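Zwischenbericht an die Leclerc-Stiftung
Kinderbucharchiv Grudby, Stand Freitag, 19. Juli

Seit Januar haben wir 724 Briefe und Skizzenblätter aus dem Nachlass des Bilderbuchverlags Drustgate erschlossen. Die Datenbank umfasst jetzt 3.268 Einträge. Zwei Kartons mit Korrekturfahnen stehen noch aus.
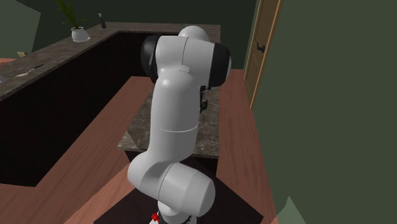 Aus dem Lesesaal kam der Einwand, die Suche nach Illustratoren sei zu grob – Pseudonyme würden nicht zusammengeführt. Nidico liefert dafür bis Herbst eine Namensliste.

Von den beantragten Lesungen in Schulen haben 10 stattgefunden. Die Mittel reichen bis Jahresende.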